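Desk Clear-Out, April

Kirsten Fogh and I spent Tuesday going through the small things that had piled up at the Kavik office. Most of it was giveaways from trade shows.

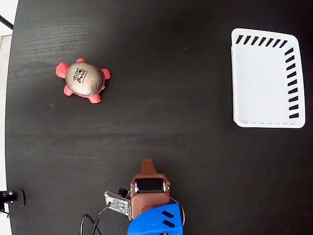

Stress toys took up more space than anything else. Leif Sveinbjörnsson brought back a bag of them from a show and handed them out to every desk. The turtle with the gold shell and pinkish-red flippers is staying. The white basket with the black stripes will hold pens and tape once we find a shelf for it.

Everything else went into box 221 in the storage room. Binta Oyelaran has the key.

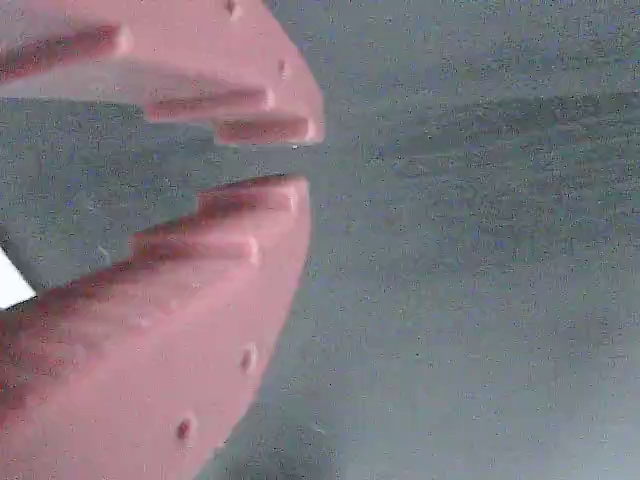

If you left something on a desk and want it back, ask her before the end of the month. Old badges and lanyards were thrown out.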